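Almost midnight, still grinning! Gemechu and I gave the whole evening to the hand grippers in the kitchen, spoon and chopsticks into the divided holder, over and over. I wanted 100 recordings for the Drillum arm to learn from and we stopped at 67, which I'm calling a great night. 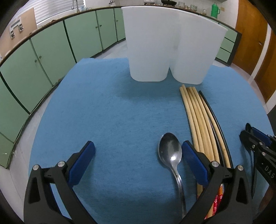
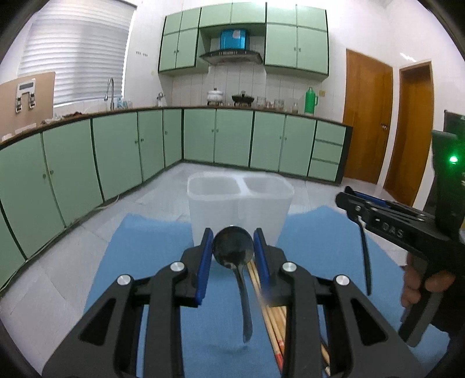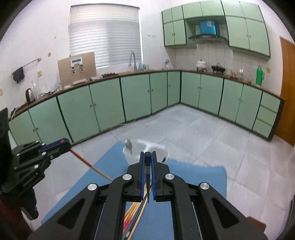 Blue pads, blue mat, green kitchen.

The new pads are so much better than the old bare fingers (why did I wait until September?). Tomorrow I want to retighten the pivot screws and ask Mahlet about the wiring for the arm.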